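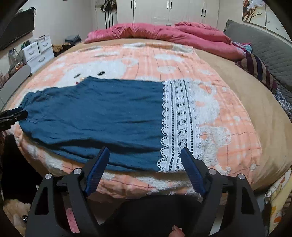
What happens to the people who fold things for a living when a machine learns to do it? At Worard, the laundry and linen firm I went round on their open day, they've mostly moved to other jobs in the same building, and a few now spend their shifts teaching.

I went along on Mon 21 October with my sister, who only came for the free lunch (a decent cheese pie, she'd like it known). There were 30 of us in borrowed hairnets, shuffling after Kwok-wai Yip, who runs the folding floor and talks faster than anyone I've ever met.

The noise got me first! The big Vastar line does sheets and towels, 956 an hour when it's behaving, and it really does look easy. Flat things are easy. Then you get to the clothes and it all slows right down, because a skirt with a gathered top and a lacy hem doesn't want to lie square for anybody. You have to smooth it, find the ends, sort out whatever has tucked itself underneath, and only then start folding.

So that part is still done by people, and some of it gets recorded with hand-held grippers so the new machine can learn from it. Some of the staff do it at home on their own beds, and they're paid the same rate. I had a go on the practice table and was hopeless. You lose all the feeling in your fingertips, and I dragged a blouse halfway to the floor before I'd got hold of the sleeve.

Gwendolyn Montoya was much better at it. She's been folding there for 9 years and told me her wrists hurt less since the sheets went to the machine, but she misses the chat. Four of them used to stand round one table, and now she can go a whole morning talking only to the radio. She also wanted to know what happens once the recording work runs out. Kwok-wai said there'd be repairs and checking to do, and she gave him a look. I'd have liked a longer answer to that one too.

We finished in the packing room, where it was boiling hot, and then queued ages for the coats. The next open day is in the spring and you have to book. Parking is round the back, past the blue gates.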